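Section 4: Coiling and Storing Your Cables

A tidy cable drawer is a real pleasure, and the Cuvon tray makes it easy to get there! Set aside a few minutes before you start.

1. Unplug the cable at both ends and lay it out straight.
2. Starting at one end, make loops the width of your hand. Let the cable turn the way it wants to (it will tell you).
3. Leave one plug sticking out a little so you can find it again.
4. Wrap the tie around the loops and press it closed.

Note: Snug is plenty. You should still be able to slide a finger under the tie.

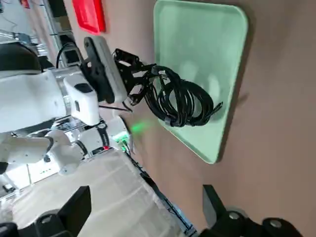

5. Lay the coil flat in the tray with the plug facing the rounded corner nearest you.
6. Add more coils side by side, thickest first. Short charging leads love the leftover gaps!

CAUTION: Never coil a cable while it is plugged in. Do not load the tray with more than 400 grams if it will sit on the Dalero rail.

Cables longer than 80 inches go in the deep tray, part 1257. See Section 5 for fitting the rail.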